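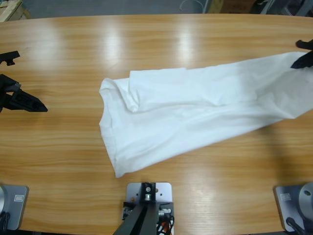 # Flisadow cloth set: gallery

Flisadow is our set of teleoperated cloth demonstrations, recorded in the Naston workshop on the two-arm table. The learning system takes the camera views and the joint positions of both arms as input and is trained to predict the next short run of joint positions. Cloth was chosen as the first soft material. It has no fixed shape, so the same task can begin from a very large number of starting states, and the examples have to cover a fair share of them.

The set currently holds 1,070 accepted episodes. Nearly 7 per cent of those recorded were rejected, mostly for dropped samples in the joint log or for an operator pause longer than 3 seconds. Rejected episodes are kept in a separate folder with a reason code and are not used in training.

**Fixed view.** Both grippers at opposite sides of the table, the left one open and clear of the white cloth, the right one over its upper edge. This camera gives the overall outline of the fabric and the position of each arm relative to it. It is poor at showing how many layers lie under a fingertip, and reflections on the glossy wood can be confused with white cloth by a simple colour threshold. We dropped the threshold in March of last year and now label the outline by hand on a small subset. 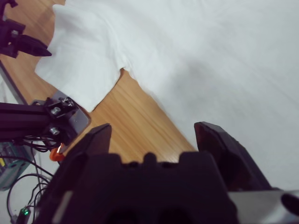
**Wrist view.** The raised fold on the left and the flatter area on the right are separated by a wedge of bare wood, with the two fingers spread below. Folds of this kind are where the wrist camera earns its place – the height of an edge is much easier to judge at close range. The other arm is also in view, and we leave it unmasked, as its position is useful to the policy when both arms work on one piece.

## Notes on use

- Frames from all cameras are matched to the joint log by timestamp. Do not match by frame number.
- Episodes are split into training and test sets by recording session, so that near-identical starts do not fall on both sides.
- The Koltum converter writes 2 files per episode: one for video, one for joint data. Older versions swap the left and right gripper channels.

Page maintained by Baláž. Last changed 2018-02-27.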